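Ticket 339: Fan motor hums, will not start
Opened by: Erlinda Padilla
Assigned to: Jörg Pfeiffer
Status: Open

Reported fault
Motor from the Tinolden unit hums for 2 seconds, then trips the breaker. Capacitor already swapped, no change.

Step 1. Teardown
Motor opened on the bench. Copper-orange windings checked by eye at each cluster.

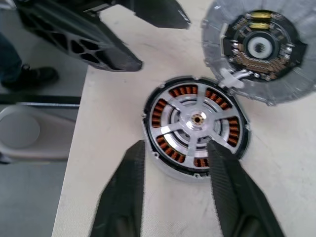
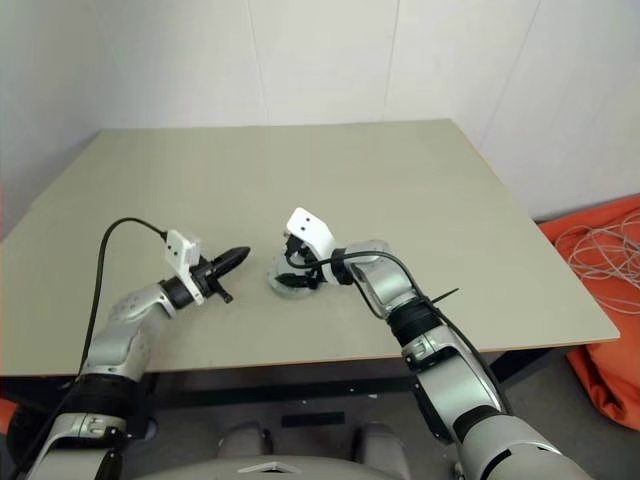
Step 2. Resistance check
Start winding reads 27 ohms, run winding reads open. Retested with a second meter, same result.

Next action
Quote for rewind requested from Mikuš. Keep all parts together until they reply.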